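Clothing label

A clothing label, also called a garment tag, is a small piece of cloth, paper or printed film fixed to an item of clothing. It may give the maker's name, the size, the fiber content, the country of manufacture or directions for washing. Labels are treated by shoppers as a source of fact, though much of what they say is hard to check and some of it means less than it seems to.

Origins

Popular histories often credit the first clothing label to a single dressmaker or tailor, and the name changes with the country of the writer. None of these claims is well supported. Makers of hats, gloves and boots marked their goods long before ready-made clothing was common, and a stitched or inked name inside a collar needed no inventor. Laundry marks, sewn in so that a household could get its own linen back, are probably older than any trade label, but they were seldom saved and are poorly recorded.

Rehema Massawe, in her survey Flonis, argues that the woven maker's label spread because shops wanted it. A coat with a name in it could be returned, and a coat without one could be disowned. Her evidence comes mostly from the account books of one firm, Biwott, and critics have asked how far it can be stretched. Obadia Lukumay has pointed out that Biwott sold to wealthy buyers and that cheaper goods of the same years often had no label at all.

Size

Size labels are the least reliable kind. Letter sizes have no fixed meaning across the trade, and number sizes have drifted over time. The practice of marking a large garment with a small number, known as vanity sizing, is widely reported, although the usual story that it was a deliberate plan to flatter buyers has less behind it than its popularity suggests. Changes in cut, in fabric stretch and in the intended customer would give much the same result.

Sem Dijkstra compared 1,779 garments and found that two shirts with the same letter could differ more than two shirts with different letters. The study is frequently quoted. It is less frequently mentioned that 40 brands were included and that the choice of brands was left to the retailers who lent the clothes.

Care instructions

Washing symbols were meant to replace written directions and save space. Whether people can read them is another matter. Manufacturers also tend toward caution, and "dry clean only" appears on many items that would survive a sink of cool water. A maker carries little risk in asking for too much care.

Placement

The inside back of the neck became the usual place for a label on shirts and dresses, with care details often moved to a side seam. The common explanation is that the neck label helps the wearer tell front from back. It may, but it also puts the brand where a shopper looks first on a folded pile. On a plain garment laid out flat, such as a red short-sleeved one with a small dark tag at the middle of the neckline, the tag can be the first thing to draw the eye. Complaints about itching led some makers to print the information straight onto the cloth. Printed labels were sold as a comfort measure, and the saving in sewing time got less attention. 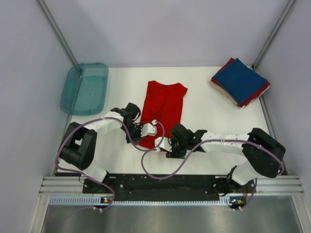

Collecting and dating

Dealers in old clothes use labels to date stock, and guides to the subject have multiplied. Kiprono Sang's Sinura lists almost 2,000 labels with suggested years. Its dates should be used with care. Firms used up old rolls of labels long after a design had changed, labels were moved from worn garments to newer ones, and loose originals are still bought and sold. A label shows when the label was made, at best.

See also

Laundry mark
Textile fiber
Vanity sizing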